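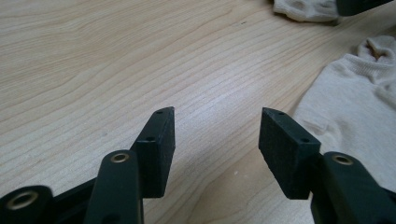
淡色の木製天板。木目の流れに沿った手入れが基本です。

木製天板用保護ワックス Flasis(フラシス)

製品トップ > 木部保護・補修 > 天板用 > Flasis

販売価格 3,836円(税別)
販売単位 1缶
製造 Stulis Virkberg工場
取扱区分 業務用・施設用(個人のお客様にもご購入いただけます)

製品概要

Flasisは、施設、学校、事務所等で使用される木製テーブルおよび作業台の天板を対象とした、半固形の保護ワックスです。植物油と天然ろうを基材とし、顔料および着色剤を配合しておりません。天板の色調を大きく変えずに、日常の使用に伴う乾拭き、水拭き、物品の移動等による表面の荒れを抑えることを目的としています。

本製品は、当社が従来供給してきた液状の木部用オイルについて、淡色の天板に使用した際に塗布直後の色が濃く見えるとのご指摘を受け、Virkberg工場において配合を見直したものです。現在、旧製品を含む天板用シリーズは4,000を超える施設に納入されております。旧製品の供給は在庫がなくなり次第終了いたしますので、継続してご使用のお客様は本製品への切り替えをご検討ください。

適用範囲

次の仕上げの天板に使用できます。

・無塗装の木製天板
・オイル仕上げの天板
・ワックス仕上げの天板
・突板張りの天板(表面塗装がオイルまたはワックスのもの)

ウレタン塗装、ラッカー塗装その他の造膜塗装が施された天板では、成分が木部に浸透せず、表面に残って曇りやべたつきを生じることがあります。塗装の種類が不明の場合は、天板裏面の目立たない箇所に水を一滴落とし、しばらく置いてください。水が玉のまま残る場合は造膜塗装の可能性がありますので、天板の製造元に仕上げの種類をご確認ください。

食品に直接触れる調理台、まな板、食器類には使用できません。屋外に設置されたテーブルも適用の対象外です。

突板張りの天板について

突板は薄くそいだ木を基材に張ったもので、無垢材に比べて表面の木の層がごく薄く、研磨に対する余裕がほとんどありません。汚れや輪じみを落とす目的で紙やすりを繰り返し使用すると、下の基材が露出し、補修が困難になります。当社では、突板張りの天板に対する前処理としての研磨を推奨しておりません。固く絞った布による水拭きと十分な乾燥の後、そのまま塗布を行ってください。

また、木口の処理方法は製品により異なります。縁材を張った天板では、縁材と天板面の継ぎ目にワックスが溜まりやすく、時間の経過とともにほこりを吸着して黒ずみの原因となります。継ぎ目に入ったワックスは、竹串等の先端に布を巻いたもので塗布後速やかに取り除いてください。金属製のへらは使用しないでください。

使用量の目安

標準塗布量は、天板1平方メートルあたり11グラムです。初回の塗布では吸い込みにむらが出ることがありますが、塗布量を増やして均一にしようとせず、乾燥後に薄く塗り重ねてください。過剰に塗布した場合の拭き取りには、塗布以上の時間を要します。

木目の詰まった部分と粗い部分とでは吸い込みに差が生じます。年輪が曲線状に現れる板目の天板では、この差が濃淡として見えることがありますが、品質上の異常ではありません。

使用方法

1. 天板上の物品をすべて取り除き、乾いた布でほこりを払います。
2. 固く絞った布で全面を拭き、完全に乾燥させます。
3. 専用塗布布Cropper(別売)に本製品を少量取り、木目に沿って薄く延ばします。
4. 全面に塗り終えたら、別の乾いた布で余剰分を拭き取ります。
5. 風通しのよい場所で一晩置きます。
6. 翌日、乾いた布で軽くから拭きをして仕上げます。

塗布した天板の使用再開は、から拭きの完了後としてください。気温の低い時期は乾燥に時間がかかりますので、指で触れてべたつきが感じられるうちは、書類や布製品を置かないでください。

専用塗布布Cropperは、毛羽の出にくい織りの綿布を手のひらに収まる大きさに縫製したものです。市販の綿布でも代用できますが、タオル地は繊維が天板に残りやすいため適しません。色柄のある布は、油分により染料が移ることがありますので、未染色のものをご用意ください。

角および縁の手入れ

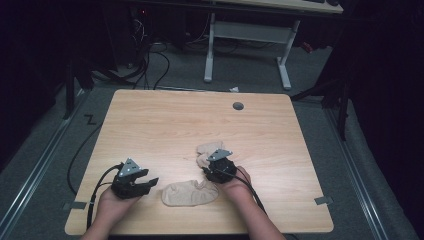
天板の角は、手、衣服、物品が触れる頻度が高く、面の中央に比べて保護成分の消耗が早く進む箇所です。施設で長く使用されている天板では、中央に問題がなくても、角のみが白く乾いた状態になっていることが少なくありません。点検の際は、まず四隅の状態を確認してください。写真のテーブルのように角にわずかな丸みがついた淡色の天板では、塗布布を丸みに沿わせて一続きに動かし、角の手前で布を止めないようにします。止めた位置に余剰分が溜まると、乾燥後に筋となって残ることがあります。木目がまっすぐに通っている面では、こうした筋が木目と交差して目立ちやすくなりますので、拭き取りの最後は必ず木目の方向に揃えてください。

縁の下側は塗り残しの多い箇所です。椅子の引き出し時に手が触れる部分でもあり、皮脂による黒ずみが進みやすいため、天板面と同時に薄く塗布することを推奨いたします。

再塗布の時期

通常の事務用途では年に一度を標準としますが、使用の頻度、空調の状況、日当たりにより異なります。次のいずれかに該当する場合は、時期を待たずに再塗布を行ってください。

・水滴を落としたとき、すぐに吸い込まれる
・表面を手でなでたとき、ざらつきがある
・角や縁が周囲より白く見える
・飲料の輪じみが、拭き取っても残る

複数のテーブルを並べて使用している施設では、状態の悪いものだけに塗布すると色調の差が生じることがあります。同一の部屋に置かれたものは、まとめて施工されることをお勧めいたします。学校施設での施工は、夏季休業中の8月に行われる例が多く、この時期は納期が通常より長くなります。お早めにご注文ください。

日常の清掃

塗布後の天板は、乾いた布または固く絞った布で清掃してください。アルコール製剤、塩素系漂白剤、研磨剤入りの洗剤は保護成分を取り除きます。衛生管理上アルコールによる清拭が必要な場所では、再塗布の間隔を短く設定するか、造膜塗装の天板の採用をご検討ください。飲料をこぼした場合は、こすらずに布で押さえて吸い取ります。

高温の容器を直接置いた際に生じる白い曇りは、軽度であれば再塗布により目立たなくなることがあります。焦げ、深い傷、木部の割れについては本製品では対応できません。

安全上の注意

本製品の成分を含んだ布は、丸めて放置すると酸化熱により自然発火するおそれがあります。使用後の布は、必ず水に浸したうえで、お住まいまたは事業所の所在する自治体の定めに従って廃棄してください。Cropperを繰り返し使用する場合も、使用の都度水に浸し、中性洗剤で洗ったのち広げて乾燥させてください。乾燥機は使用できません。

作業中は換気を行い、火気を避けてください。皮膚の弱い方は手袋を着用してください。目に入った場合は直ちに多量の水で洗い、異常があるときは医師の診察を受けてください。お子様の手の届かない、直射日光の当たらない場所に密栓して保管してください。

保管中に表面が白く固まることがありますが、ろう分の析出によるもので、使用に支障はありません。室温に戻し、清潔なへらで練ってからご使用ください。火や電子レンジで加熱しないでください。

品質管理

本製品の配合および出荷検査は、Virkberg工場品質管理部(責任者 デニス・ホロックス)が所管しております。製造ロットごとに硬さ、色調、乾燥時間を検査し、ロット番号を缶底に表示しています。お問い合わせの際はこの番号をお知らせください。

色調の検査には、淡色、中間色、濃色の試験板を使用し、塗布前後の変化を社内基準に照らして判定しています。天然の原料を使用しているため、ロットによりワックス自体の色および香りに若干の違いがあります。

ご注文および納期

個人のお客様は1缶から、法人のお客様は1ケースから承ります。在庫品は通常、ご注文の受付後に順次発送いたします。一度に70缶以上をご注文の場合は工場からの直送となり、納期を個別にご案内いたします。

未開封品に限り、到着後の返品を承ります。返送料はお客様のご負担となります。開封後の返品は、品質に問題がある場合を除きお受けできません。輸送中に缶のへこみが生じた場合でも、密栓に異常がなければ内容物の品質に影響はございません。

試用をご希望の施設には、少量の試供品をお送りしております。施設名、天板の仕上げの種類、対象となるテーブルの寸法をご記入のうえ、お問い合わせ窓口までお申し込みください。

お問い合わせ窓口

製品の選定・使用方法 技術相談係 ティア・ファーニバル
法人のご注文・お見積り 営業管理係 キーラン・ヨーマン

関連製品

専用塗布布 Cropper
木部用下地クリーナー
補修用ワックス(淡色・中間色・濃色)

本ページの記載内容は、製品の改良に伴い予告なく変更することがあります。ご使用の際は、缶に貼付された表示および同梱の説明書を必ずご確認ください。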